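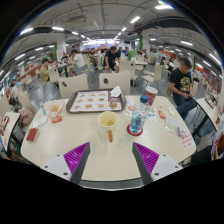

Photo: Songül Tuncer / Pelatholm Residence Office

Residence Life > Warden's Diary > Entries

Print this page | E-mail this page

Saturday, September 17, 2022

The autumn intake was completed today. The office opened at eight and the last key was signed for shortly before six. Occupancy now stands at 70 in the Albers wing, and no rooms are held in reserve.

Mr. Recep Sarıgül reported that the hot water in the Seler wing was restored before noon. The replacement valve cost 2,791, against an approved limit of 2,000, and I have written to Ms. Fadime Ateş to request authority for the difference. The same valve was noted as worn in the February inspection. I regret that it was left.

Two students arrived without their health forms. Both were admitted on a temporary basis and must present the forms before the end of the month.

Supper was taken late, after the dining room had closed to residents. Mr. Barış Ekinci raised the matter of quiet hours - a complaint from the second floor, the third from that corridor. The rule will be read aloud at the house meeting and posted by the stairs.

Rain after dark. The bicycle shed door does not latch and was tied shut for the night. Mr. Yiğit Yazıcı has the morning desk. The linen count remains to be done, as does the letter to the parents of Room 2.

Contact the Residence Office | © 2022 Pelatholm | Back to top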